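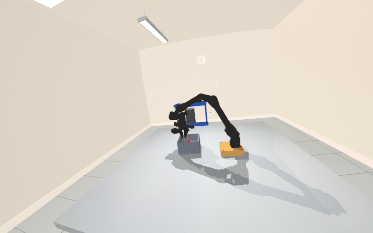 Automated picking on the packing line: what should staff expect?

Posted by Bromholm Packing Office, 24th October

Our site employs 30 people on two shifts. Management intends to move the small-parts picking station to a robot arm, and the six employees who work there have asked what their duties will be afterward. The present work consists of taking single small parts from open bins and placing them in trays. We would be grateful to hear from workplaces that have already made this change, particularly in regard to job grades, training and the pace of work at neighboring stations.

Alby Lowther

Our plant, Ngata, made a similar change in September of last year. No positions were removed, although the written job descriptions were out of date within a month. Picking staff became station attendants. They refill bins, clear stopped picks and record each stop on a form. The grade remained the same at first, and the employees objected, with good reason, that clearing stops and keeping records had been added to their work without any change in pay. The grade was revised after six weeks of discussion. I would advise your office to settle this matter in writing before installation.

Training should be given during paid hours and should include the simulated version of the cell, if your supplier provides one. Attendants who had watched the arm work on screen were more willing to question a bad pick on the floor — and their questions led to several corrections in the bin layout.

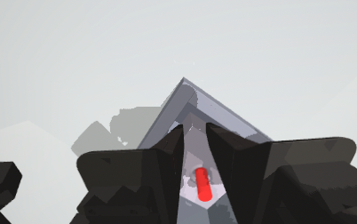

Who decides whether the line stops when the arm misses a part?

The attendant on duty decides. At our plant any attendant may stop the station without asking a supervisor, and the reason is entered on the form afterward.

Predent Line Services

The pace of neighboring stations requires attention. A steady feed of 1000 parts per shift leaves the packers downstream without the short pauses they had when picking was done by hand. Scheduled breaks were introduced at our site after complaints of sore wrists. Please also consult the safety representative about access to the cell.

Jetance

we had one put in, people got used to it. Ask the supplier for the training hours, ours were in the contract and no one had read it.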